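Subject: Re: [pleda-users] Comments in English or in our own language?

On Wednesday a list member wrote:

> We are a small office and we translate manuals with Pleda. Until now
> everybody writes the comments in the memory in his own language, and
> it works as long as nobody is on vacation. Now we take over a big
> memory from Skulanix and all their comments are in English. Should we
> change ours too? And what do you do with old segments where the
> comment says one thing and the translation says another? I do not
> want to delete them, but my colleagues stop at every one of them and
> lose time.
>
> Also, is there a way to lock a term so that it can't be changed by
> accident?

Hello,

I can answer the first two questions from my own experience. For the third one I have only half an answer, please see at the end.

We had the same discussion in our office two years ago, when we started to work for Zwane. At that time our memory had comments in four languages. I was against changing to English. My English is good enough for reading, but when I have to explain why a certain verb is wrong in my language, I want to explain it in my language. A comment such as "sounds strange, use the other one" doesn't help anyone, and this is what people write when they are not comfortable.

What we do now is a mix. The first line of the comment is in English and it says only what kind of comment it is: client wish, grammar, old term, or open question. After that everyone writes in the language of the translation. The person who manages the project reads the first line and knows if she must do something. The translator reads the rest. We didn't go back and change the old comments. We add the first line when we meet an old segment during normal work, and after 16 months most of the segments that we really use have it.

For the contradictions, I would ask you to look first at the date of the comment and the date of the translation. In our memory, the comment was almost always older. Someone wrote "the client wants the long form", then the client changed his mind, the translation was corrected and the comment stayed. If the translation is newer, we trust it and mark the comment as old. If the comment is newer, we stop and ask the client. I had 8 of these questions in one manual and I sent them all in one message, with the source sentence, our sentence and a picture of the part if there was one. They answered the same day. When I used to send the questions one after another, I waited much longer.
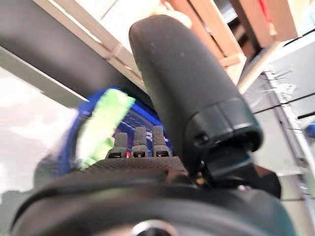

Please be careful with words that are used for more than one thing in the same manual. Our worst case was the English word "seat". In one chapter it was the place where a valve closes, in another one it was the chair of the operator, and as a verb it meant to push a part fully into its position. The memory offered us the chair everywhere with a match of 100 percent. For such words we make a separate entry for every meaning, and we write a short definition in the entry even if it looks stupid. A list of forbidden terms didn't work for us, the program gave a warning in every second sentence and after one week people clicked it away without reading.

If you take over the memory from Skulanix, I would not put it together with yours in the beginning. Keep it as a second memory, read only, with a penalty of 2 percent. Then your own translations come first in the list and you can still see theirs. We joined two memories too early once and we could not separate them again, as the field with the client name was empty in the older one. I had to repair 200 segments by hand. It was June and very hot in the office, and I remember it well.

Now the locking. In the version we use, a single segment can be locked from the right-click menu, but a term in the term base can't. You can only set the whole term base to read only for a group of users. Before we came to Pleda we worked with Sikilico, and there it was possible to lock one entry, so perhaps it exists in a newer version or as an add-on. If somebody on the list knows more, I would be glad to read it too.

One question back to you: do you export the comments when you deliver the memory to a client? We remove them, but a new client now asks for them, and I am not sure that all of our comments are polite enough.

Best regards from a small translation office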